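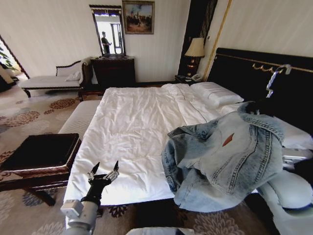
A denim jacket on the bed, with a hanger on the rail.

Home Culture Opinion Comics & Animation Letters

4 min read

My local library in Mirnham has moved its manga out of the children's corner and onto a proper shelf near the newspapers. I should be delighted. I have wanted this since I was 11 and had to sit on a foam hippo to read about samurai.

What bothers me is the label. The shelf says "Graphic Literature," in the sort of lettering you see on expensive soap. Somebody decided that comics could come and sit with the adults provided they changed their name at the door.

I've watched this happen elsewhere. The Hidbridge comics fair used to be 60 tables in a sports hall that smelled of feet. It's now a "festival of sequential narrative," with panels in the afternoon, and the people on the panels agree with each other for up to two hours. I went in November. I sat through a talk on silence in the work of a cartoonist whose best-known book is 8 volumes of a duck falling down things.

I like the duck. I think he's drawn beautifully, and I'd happily hear someone explain how you make a fall funny four times on one page. The talk skipped that part and went straight to grief.

Comics got good while respectable people were looking elsewhere. They were cheap, they came out fast, and a bad one was forgotten by the next month. Put a cloth cover on everything and charge accordingly, and the kid with pocket money goes off and finds something else.

The Mirnham shelf is at adult eye level, by the way. The hippo is still in the children's corner. I checked, and it no longer takes my weight.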